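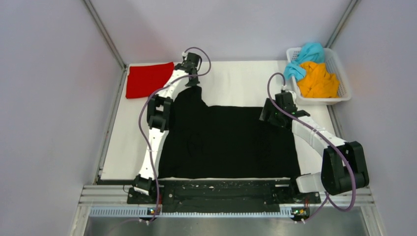
검은 옷은 다른 빨래와 따로 개야 하나요?
따로 개는 편이 손이 덜 갑니다. 밝은 수건에서 나온 보풀이 검은 천에 제일 잘 보이거든요.

지난달 말에 문을 연 동네 빨래방 '우드사이드(Wudside)'의 개기 교실에서 제일 먼저 나온 질문이 바로 이거였어요. 저는 동네 소식지에 짧은 글을 쓰는 사람이고, 집에서는 빨래를 의자 위에 쌓아 두는 사람입니다(식구들은 그 의자에 앉아 본 지 한참 됐어요). 그래서 취재 반, 배움 반으로 다녀왔습니다. 첫 수업은 2022년 5월 28일이었고, 신청자는 72명이었는데 자리는 40개뿐이었대요. 빨래 개는 걸 배우겠다고 이렇게들 몰리다니, 저만 못 개는 게 아니었구나 싶어서 은근히 반갑더라고요!

수업을 맡은 분은 후이아 커슬레이크(Huia Kerslake) 씨예요. 호텔 세탁실에서 오래 일했고 지금은 우드사이드 안쪽 방에서 수선 일을 같이 하신답니다. 말투가 시원시원해요. 첫마디가 "개기 전에 상부터 치우세요"였습니다. 다들 웃었는데 농담이 아니었어요. 개는 면에 컵이며 휴대전화며 리모컨이 올라와 있으면 큰 옷은 어차피 못 편다는 거죠. 제 식탁이 떠올라서 저는 웃다가 말았습니다.

이날의 주제는 크고 어두운 천이었어요. 후이아 씨 말로는 검은 옷이 초보자한테 제일 까다롭다고 해요. 솔기도 안 보이고 주름도 잘 안 보이고, 앞뒤도 헷갈리고요. 그래서 흰 상이나 밝은 이불 위에서 개라고 하시더라고요. 바탕이 밝으면 옷의 가장자리가 또렷하게 드러나니까 어디가 삐뚤어졌는지 금방 보인다고요. 저는 여태 짙은 갈색 식탁에서 검은 옷을 갰으니, 까만 밤에 까만 고양이를 찾고 있었던 셈이에요.

순서는 이랬어요. 우선 옷을 상 위에 넓게 폅니다. 아래 단을 상 앞쪽 끝과 나란히 맞추고, 흰 바닥이 가늘게 보일 만큼만 남겨 둬요. 그 가는 띠가 자 노릇을 해 준대요. 띠의 폭이 왼쪽과 오른쪽에서 같으면 옷이 똑바로 놓인 거고, 한쪽이 두꺼우면 돌아간 거고요. 그다음에는 손바닥으로 가운데에서 바깥으로 쓸어 줍니다. 세게 누르지 말고 식빵에 잼 바르듯이! 이건 후이아 씨 표현인데 저는 집에 와서도 빨래만 보면 식빵 생각이 났어요.

모서리는 꼭 두 손으로 잡으라고 하셨어요. 한 손으로 한쪽 귀퉁이만 집어 올리면 거기만 뭉치고 나머지는 그대로 남아서, 결국 처음부터 다시 펴야 한다고요. 옆자리 분이 바로 그렇게 하셨고, 저도 그렇게 했고, 제 앞자리 분도 그렇게 하셨습니다. 후이아 씨는 별말 없이 우리 옷을 차례로 다시 펴 주셨어요.

다 편 다음에는 세로로 한 번 접고, 소매가 있으면 안쪽으로 넣고, 아래에서 위로 2번 접으면 끝이에요. 말로 쓰니 참 쉬운데, 저는 검은 원피스 한 벌을 개는 데 수업 시간의 꽤 큰 몫을 썼습니다. 그래도 마지막에 나온 네모가 제법 반듯해서 혼자 흐뭇했어요. 집에 가져가기가 아까울 정도였다니까요.

색깔 이야기도 재미있었어요. 갠 것은 상의 한쪽 구석에 두고, 아직 안 갠 것은 반대쪽 바구니에 둔다, 이게 우드사이드식 규칙이래요. 빨간 천을 갰으면 왼쪽 구석으로, 하늘색이나 노란색처럼 아직 구겨져 있는 것들은 오른쪽 바구니 안에 그대로. 가운데는 언제나 지금 개고 있는 한 장만 놓습니다. 저는 집에서 갠 것과 안 갠 것을 한 소파에 같이 두다가 갠 걸 또 갠 적이 여러 번 있어서, 이 대목은 수첩에 별표까지 쳐 가며 적었어요.

바구니는 구멍 뚫린 플라스틱이 좋다고 하셨습니다. 바람이 통해서 덜 마른 수건이 섞여 들어가도 냄새가 늦게 난다고요. 다만 빨래를 수북하게 담으면 아래쪽 옷이 눌려서 새 주름이 잡히니까 테두리쯤에서 멈추라는데, 이건 저희 집 사정으로는 좀 어렵겠어요. 저희 집 바구니는 테두리가 어디인지 본 사람이 드물어요.

질문 시간에는 별별 이야기가 다 나왔어요. 침대 커버는 혼자서 어떻게 개느냐, 검은 티셔츠에 붙은 수건 보풀은 어떻게 떼느냐, 아이 체육복은 꼭 개야 하느냐. 마지막 질문에 후이아 씨는 "입을 사람한테 개라고 하세요"라고 하셨고, 부모님들 사이에서 박수가 나왔습니다. 보풀은 마른 고무장갑을 끼고 한 방향으로 쓸면 된대요. 집에서 해 봤는데 꽤 잘 떨어져요! 침대 커버는 6월 수업에서 따로 다룬다고 하니 저처럼 돌돌 말아 장에 밀어 넣는 분들은 조금만 더 버텨 보세요.

수업이 끝나고는 다들 안 가고 남아서 차를 마셨어요. 처음 보는 분들인데 빨래 흉을 보다 보니 금세 친해지더라고요. 한 분은 양말을 짝 맞추지 않고 산 지 오래됐다고 고백하셨고, 또 한 분은 수건을 세 번 접느냐 네 번 접느냐로 남편과 아직도 다툰다고 하셨어요. 저는 의자 이야기를 했습니다. 의외로 의자파가 많았어요.

다음 수업은 6월 중에 같은 방에서 열립니다. 참가비는 4,000원이고 차 한 잔이 포함돼요. 개고 싶은 빨래를 직접 가져가면 되는데, 젖은 것은 받지 않고 한 사람당 바구니 하나까지입니다. 신청은 우드사이드 계산대 옆에 있는 공책에 이름과 연락처를 적으면 되고요. 이번에 자리가 없어 못 들어온 분들에게는 먼저 연락을 드린다고 하니, 처음 신청하는 분들은 조금 서두르시는 게 좋겠어요. 주차할 곳은 가게 뒤쪽에 있지만 좁아서, 바구니가 가벼우면 걸어오시는 걸 권합니다.

저도 공책에 이름을 적어 두고 왔어요. 이번에는 침대 커버를 들고 갑니다.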